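# Recipes should give weights, and the weights should be for prepared food

Most published recipes for home cooks still state quantities in cups, spoons, and counts. Two onions, a cup of flour, a bunch of parsley. The case against this was made a long time ago by bakers, and bakers won it within their own field. Cooks who make soups, braises, and stews have mostly ignored the argument on the grounds that their dishes are forgiving. I think the grounds are weaker than they look.

Take the onion. The last bag I bought, at the Pelkonen market, held onions of very different sizes. The smallest, peeled and trimmed, would fit in a coffee cup. The largest would not. A stew that calls for two of them can receive one quantity of onion or nearly three times that quantity, and both cooks will have followed the recipe. Onion brings water and sugar to a pot. With more of it, browning starts later, the base ends sweeter, and the liquid added afterward has to be reduced for longer. The recipe gives a single time for this step, and that time is correct for the onions the author had on the counter that day.

The usual answer is that a cook should judge by eye. I agree that a cook should. But judgment is built by comparing a result with a known starting point, and a cook who does not know how much onion went in has nothing to compare. After four attempts at the same stew the cook has four results and no idea what changed among them.

## Gross weight is not enough

Some newer books do give weights, and this is progress, but they often give the wrong ones. "450 g leeks" may mean the leeks as sold, with roots and dark tops, or the white part after trimming. The loss on a leek is large. The loss on a carrot is small. Squash falls somewhere between, depending on the variety and on how deeply you peel it. A recipe that doesn't say which weight it means has given a number that looks exact and is not.

My own practice is to list two figures: what to buy, and what should be in the bowl before cooking starts. The first can be loose. The second should be held to. When I wrote up a bean and pork pot last winter, the whole batch came to 3685 grams before it went into the oven, and I printed that total at the end of the ingredient list. A reader can set the empty pot on the scale, note its weight, fill it, and check. If the total is well short, something was left out. I have caught my own missing ingredient this way, a tray of parsnips still sitting by the sink.

The total also solves the problem of portions. "Serves six to eight" describes the author's guests. A batch weight, with a finished weight after cooking, lets the reader divide as needed. My bean pot gives eight bowls at 459 grams when it has lost almost no water, and fewer when the lid is left ajar. Both facts are useful and neither takes more than a line.

## Time and heat

The same objection applies to instructions such as "simmer until thickened." Thickened is a matter of how much water has left the pot, and water leaving a pot can be weighed. Stew that starts at one weight and ends at another has been reduced by a known amount, whatever the burner, whatever the width of the pan. Stated minutes depend on both. I cooked one lentil recipe in a wide steel pan and again in a tall Grinel pot, with the burner knob at the same mark. The wide pan finished 16 minutes sooner. A recipe that said "reduce until the contents have lost a fifth of their weight" would have worked in either.

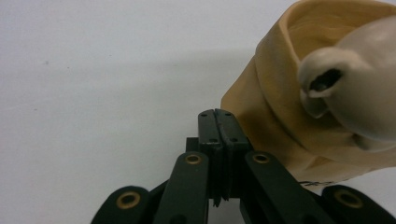
I accept that lifting a full pot onto a scale is a nuisance, and with a heavy iron pot it may be unsafe. A smaller pot helps. So does weighing only once, near the end, when the cook already suspects the dish is close. For most people a Prirnon flat scale or anything similar will take the load, but the upper limit should be checked first, and a folded towel or a board should go between the hot base and the platform. The thickness of the towel counts toward the reading unless the scale is zeroed with it in place, or more exactly its weight does.

There are ingredients for which weight is the wrong tool. Dried chili varies in heat far more than in mass, and ten grams of one crop tells you little about ten grams of the next. Lemon juice varies in acid. Fresh ginger gets stringy and sharp with age. For these, a recipe should give a low starting amount and say at what point to taste and add. Salt is different. It is the same substance in every kitchen, spoons of it vary widely with the size of the grain, and it should always be weighed, as a percentage of the batch where possible.

The last defense of the cup is that it's friendly, and that a scale frightens beginners. I taught a short evening class above the Celisport ferry office, in a room with one stove and poor light, and the beginners took to the scale faster than the experienced cooks did. They had no habits to give up. What slowed them was deciding whether the flour in a cup was level, whether the parsley was packed, and whether their onion counted as medium.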